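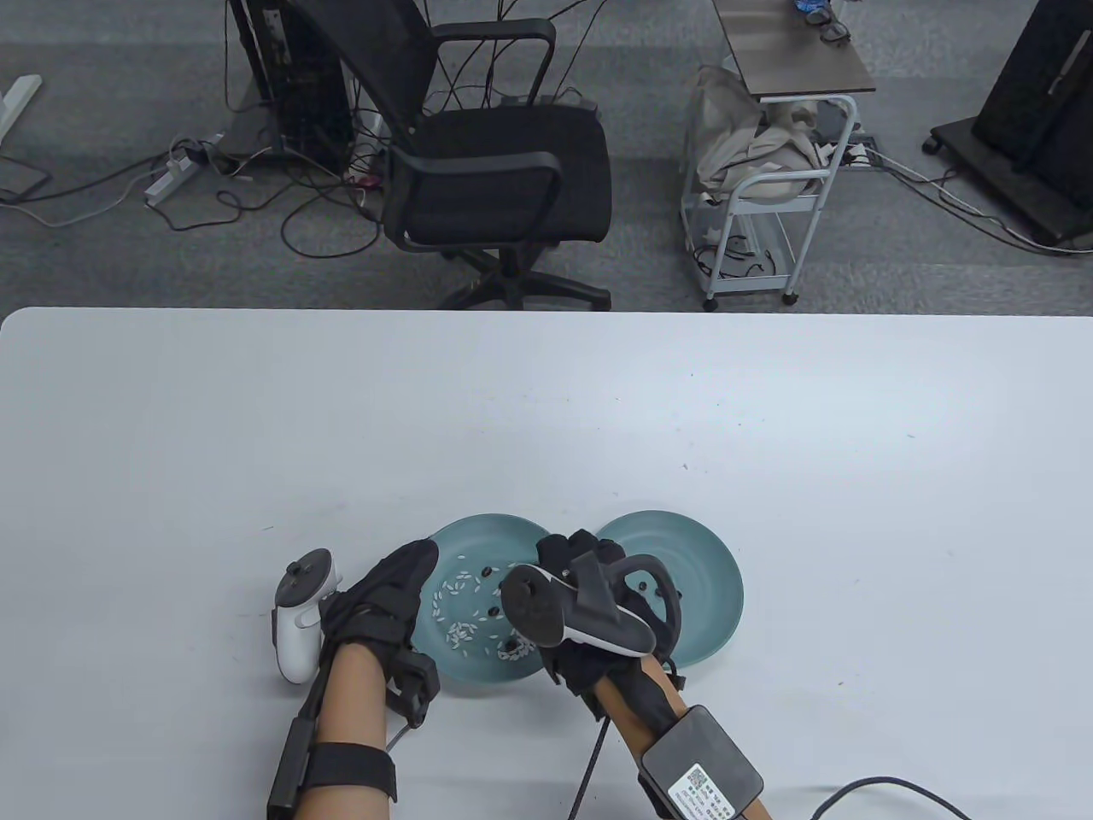
Benedek Vincze escreveu:

> O procedimento do lote 3645 diz apenas "separar o feijão do arroz em dois pratos". Falta definir qual prato recebe a mistura, quando se considera a separação concluída e o que fazer com os grãos partidos. Na lista Sullitz já se discutiu a peneira, e para esta quantidade não a acho prática. Alguém tem uma versão escrita da separação manual?

Benedek,

Segue a versão que usamos em Jamthorpe. Vale para amostras pequenas, de arroz branco com feijão preto.

Pratos. Dois, rasos, da mesma cor, de preferência nem branca nem preta. Os azul-esverdeados servem bem: tanto o grão claro como o escuro se distinguem do fundo. Prato fundo não convém, os grãos juntam-se no centro e o feijão fica tapado.

Disposição. Lado a lado, perto da borda da mesa, com as bordas a tocar-se ou quase. A mistura vai para o da esquerda. O da direita começa vazio e recebe só feijão. Quem for canhoto troca os lados e anota na ficha.
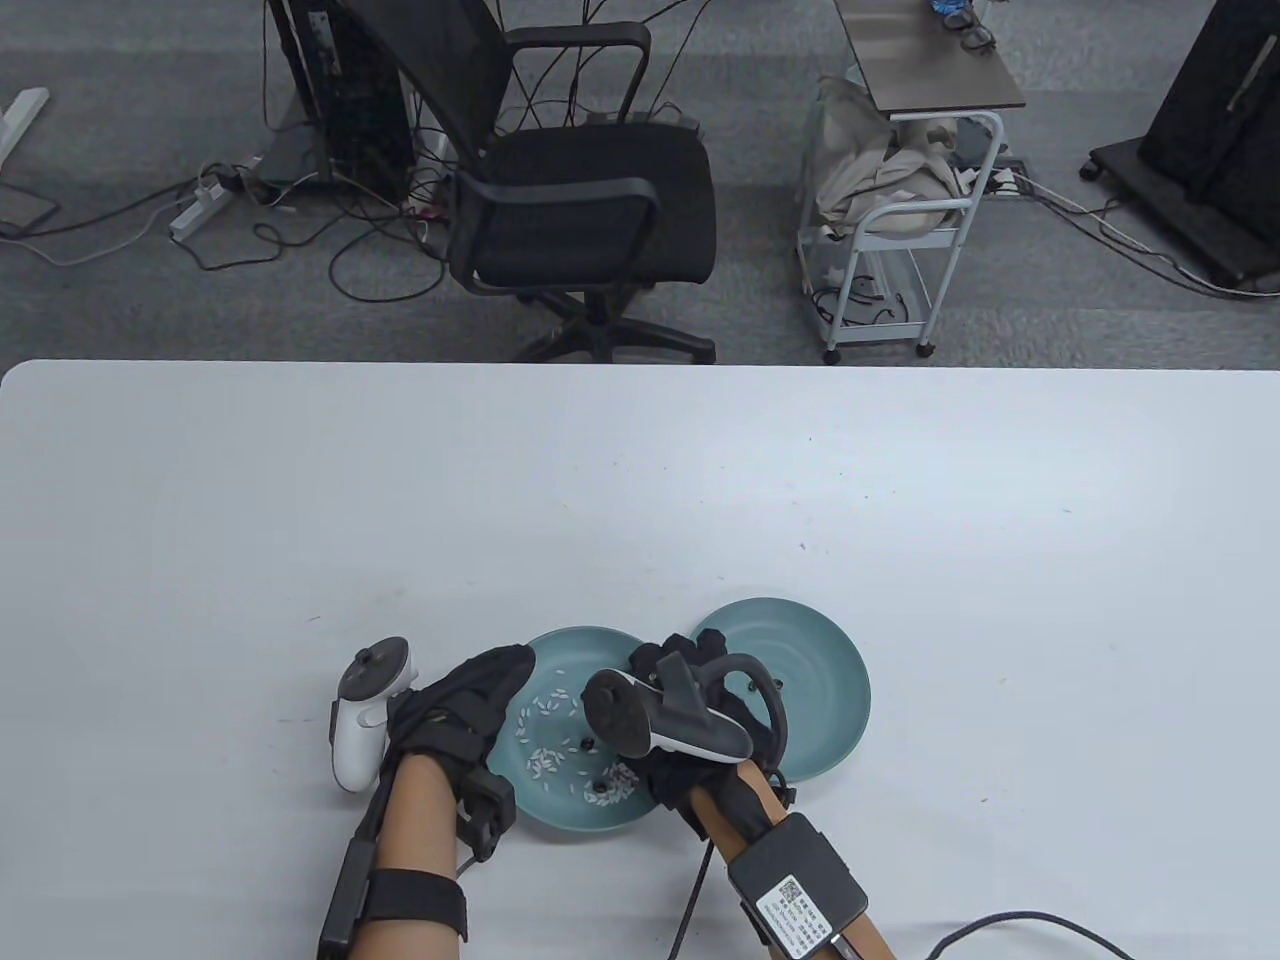
Arroz no prato da esquerda, prato da direita vazio.

Distribuição. Espalhar a mistura numa camada única antes de retirar o primeiro feijão. Se o arroz formar montes, desfazê-los com a ponta do dedo, sem sacudir o prato. Ao sacudir, os feijões rolam para a borda e alguns saltam para a mesa.

Retirada. Um feijão de cada vez, começando pelos agrupados. Pousar, não largar: o feijão largado ressalta no prato raso. Um grão de arroz que vá agarrado volta à esquerda no mesmo momento.

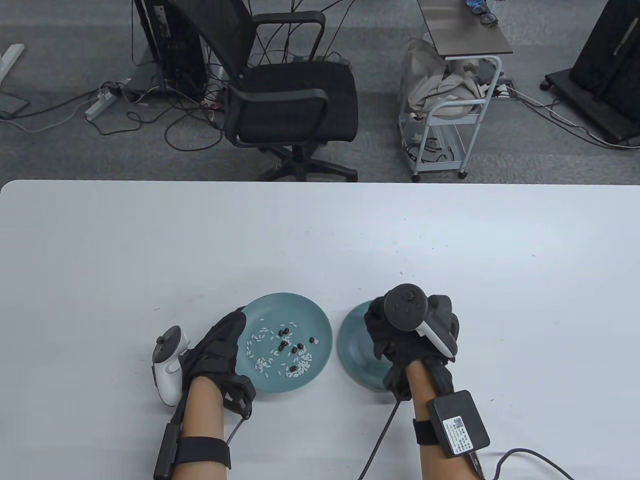 Feijão preto misturado com arroz no prato da esquerda.

Critério de fim. Nenhum feijão à esquerda e nenhum arroz à direita, verificados de cima e depois de lado. Os partidos contam como inteiros se tiverem mais de metade do tamanho; os restantes vão para um terceiro recipiente e não entram na contagem.

Contagem. Só no fim. Na nossa ficha, o limite por amostra é de 20 feijões; para mais de 20, divide-se a amostra em duas. A ficha 321 tem um campo próprio para isso, que no modelo Dedelier não existe.

Quanto à peneira, concordo contigo. A malha que testámos em março retinha o feijão inteiro, mas deixava passar as metades com o arroz, e a verificação manual tinha de ser feita na mesma.

Fica por resolver o ponto 11 do documento Balogh, sobre a mistura com feijão de duas cores. Não temos dados. Se o teu lote incluir algum, manda a proporção para a lista.

Cumprimentos,
Jamthorpe, bancada de triagem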